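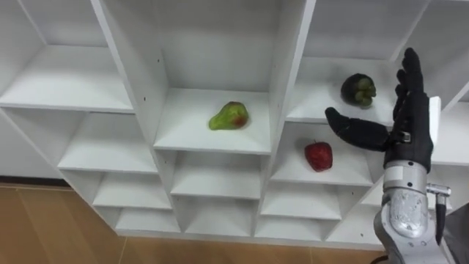 Which way round do the fruit go in the white unit? One to a cubby, set by hand, with the soft-skinned ones on the upper rows and the bottom two tiers left clear.

Tuesday, September. Trelholm room, entry by T. Kapoor.

Pear on its side in the large upper cubby. It will not stand on its base, so stop trying. Mangosteen next to it on the right, set well back. Apple upright in the row under the mangosteen, stem up, near the front of the shelf.

Screw holes inside the left wall of the pear cubby are still unplugged. Renu has caps in drawer 7 — white, 2 sizes, try the smaller first.

Unit checked with the spirit level at 1527, after the re-fix to the wall. Level front to back, slightly low on the left. Yiğit to shim it.

Shelf boards wiped with a damp cloth only. The spray from Zalia leaves a film and the apple slides on it.

Pear to be swapped when the neck gives under the thumb. Spares in crate 44, under the bench.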